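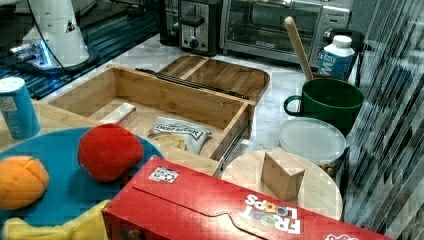
Toaster und Tischbackofen auf der Küchenzeile

Zwischenbericht an die Förderstelle
Projekt: Filmreihe und Werkstattgespräche, Spielstätte Ondby
Berichtszeitraum: bis Ende Dezember

1. Stand der Arbeiten

Die Reihe läuft seit dem Herbst im kleinen Saal. Bisher wurden 11 Filme gezeigt, zwei weniger als im Antrag vorgesehen. Bei einem Titel kam die Vorführkopie ohne deutsche Untertitel an, beim anderen hat der Verleih Głowacki die Rechte für Einzelvorführungen kurzfristig zurückgezogen. Beide Termine sind auf das Frühjahr verschoben, für den zweiten liegt inzwischen eine schriftliche Zusage vor.

Die Auswahl trifft weiterhin Mahtab Shokri. Edmund Piątek betreut die Technik und die Abrechnung mit den Verleihern.

2. Besucherzahlen

Gezählt wurden 351 zahlende Gäste, davon 149 mit ermäßigter Karte. Am besten besucht war die Matinee am Sonntag mit dem Dokumentarfilm »Imo«. Die Spätvorstellungen um 22 Uhr blieben dagegen deutlich unter den Erwartungen. Wir beginnen sie ab Januar um 20.30 Uhr – der letzte Bus fährt sonst vor dem Abspann.

3. Werkstattgespräche

Von den geplanten Gesprächen haben fünf stattgefunden. Drei davon wurden aufgezeichnet, der Ton der ersten Aufnahme ist allerdings nur eingeschränkt brauchbar. Die Mitschnitte werden zurzeit geschnitten und sollen mit Projektende auf der Website stehen. Offen ist noch die Freigabe eines Gastes.

4. Mittelverwendung

Die Ausgaben für Vorführrechte liegen im Plan. Bei den Reisekosten ist weniger angefallen, weil zwei Gäste aus der Region kamen. Mehrkosten gab es bei der Untertitelung durch die Firma Sanari, dort mussten zwei Listen neu getaktet werden. Wir bitten darum, die eingesparten Reisemittel in diesen Posten umwidmen zu dürfen. Der Antrag mit Kostenaufstellung ist beigefügt.

5. Nächste Schritte

Das Programm für das Frühjahr steht bis auf den Abschlussabend. Das Faltblatt geht im Januar in Druck, die Schulen erhalten die Termine vorab per E-Mail. Für den Abschlussabend verhandeln wir noch über eine restaurierte Fassung, bei der die Lieferung als DCP geklärt werden muss.

Rückfragen zu den Abschnitten 1 und 3 bitte an Mahtab Shokri, zu Abschnitt 4 an Edmund Piątek.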